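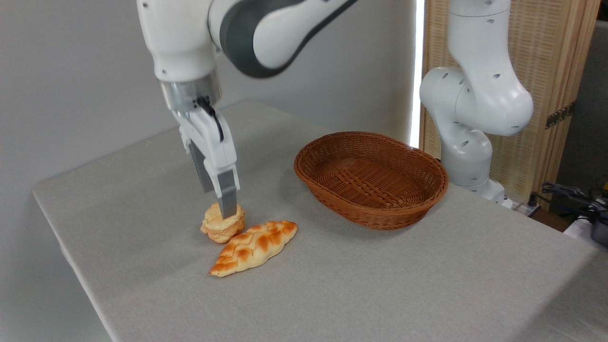

Home | News | Business | Local | Archive

Bakery robots stopped after gripper closes too hard

03/06/2025
By the news desk

Flekura, the food automation company in Plurkcombe, has stopped all work with its bread-packing robots after a fault in the gripper control. No person was hurt.

The robots are made to pick up single pastries and braided rolls from a table and put them in a woven basket for shop display. According to the company, the gripper on one arm did not respect its force limit and continued to close after it touched the product. The stop button was pressed, but the arm needed more than 3 seconds to come to rest. In the company's own rules it must rest in one second.

The delay worries the safety inspectors more than the crushed pastry. Staff of Breathnach, the bakery chain which ordered the system, often reach over the table to bring new trays.

Flekura has looked through the records of 1,869 picks made since December. In 956 of them the force value was arriving late to the controller, although the product was not damaged and no alarm was given. The company believes the cause is a software update which changed the order of the messages between the gripper and the arm. It has returned to the older version for its tests.

The test house Sollness will now measure the stopping time of both arms with different loads. Its report is expected in four weeks. Until then the bread for the Breathnach shops in Plurkcombe is packed by hand, and the opening of a second packing table is postponed.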